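# Hot water goes cold after a few minutes, boiler restarts by itself

Opened by Remigiusz Sadowski, flat on the upper floor, Fidley. Combi boiler, Garkunetti, installed by the previous owner. Status: open, waiting for part.
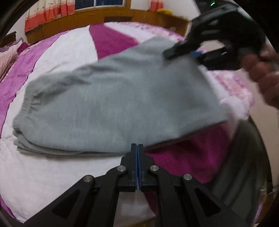 ## What happens

When I take a shower, the water is hot for three minutes, sometimes a little more. Then it becomes cold quite suddenly, stays cold for the time I need to say some bad words, and comes back. The kitchen tap does the same but it is harder to notice, as I never leave it open so long.

The heating works normally. Radiators are all warm, also the small one in the bedroom which was a problem last winter (other ticket, closed).

The display does not show an error code. It shows the water temperature, and when the fault comes, I can see the number climb to 84 and then the flame symbol goes off. After this the number falls and the flame returns. I have set the hot water to 50, so I think 84 is far too much.

## What I tried before writing

1. Pressure. It was 1.1 bar on the gauge with the system cold. The manual says between 1 and 1.5, so I left it.
2. Reset button, held for five seconds. No change.
3. Turned the hot water setting down to 45. The cycle became slower but did not stop.
4. Removed the shower head and ran the hose without it. With more flow the water stayed hot for longer. I found this interesting and I ask you to keep it in mind.
5. Cleaned the small filter on the cold inlet. There was some sand in it. I closed the valve first, as the manual asks.

I did not open the front cover of the boiler and I will not, it is written that only a registered person may do so.

## Reply from Ustwood support

Thank you for the detailed report. Please tell us the age of the boiler, the hardness of water in your area if you know it, and whether the fault is present in summer mode (heating fully off). Please also measure the flow at the kitchen tap, with a jug and a watch, hot side only.

## My answers

Age: the sticker is half gone. The service book begins with a stamp from Jakubowski, but the year is not readable. The last service is from March, one year ago, so I am a little late with the new one — I know.

Hardness: hard. My kettle must be descaled every second week.

Summer mode: I switched the heating off for one evening. The fault is the same.

Flow: I filled a two-litre jug in 19 seconds. I repeated it and got the same. My calculation gives a little over six litres per minute. The manual promises more than ten, but I do not know if this is for a new boiler only.

I also listened at the boiler while my wife opened the tap. Before the flame goes off there is a noise like a kettle just before it boils. It was not there in autumn, or I did not pay attention.

## Second reply from Ustwood support

The noise, the low flow and the hard water together point to scale in the plate heat exchanger. The burner gives more heat than the exchanger can pass to the tap water, the boiler sees a high temperature and protects itself. It is safe in the sense that the protection is working, but please do not use very low flow on the hot side until the visit. A faulty sensor is also possible and the engineer will check it first.

## Visit, 2nd April

The engineer came in the morning and stayed around 15 minutes longer than planned. My notes, as I understood him:

- Sensor on the hot water outlet: measured with the meter, value correct for the temperature. Not replaced.
- Flow turbine: taken out, turned freely, put back.
- Gas pressure: correct.
- Plate heat exchanger: the outlet pipe has visible scale inside. He recommends a new exchanger. Flushing with acid is cheaper, but he has seen it help for half a year only.
- Pressure in the system topped up to 1.3 bar.

He did not have the exchanger in the van. It is ordered through Jakubowski.

## Until the part comes

Hot water is set to 45 and we open the shower fully. Like this the cold phase comes later and two people can wash, if the second one is quick. I fill the kitchen sink instead of washing up under a thin stream.

## Questions still open

1. Should the seals be changed with the exchanger, and are they in the price? The quote has one line only.
2. Is it useful to fit a scale filter on the cold inlet at the same visit? There is space of one hand under the boiler, next to the condensate pipe.
3. Can the yearly service be done on the same day, so that I pay for one visit?

Please answer here and not by telephone, as I understand better when it is written.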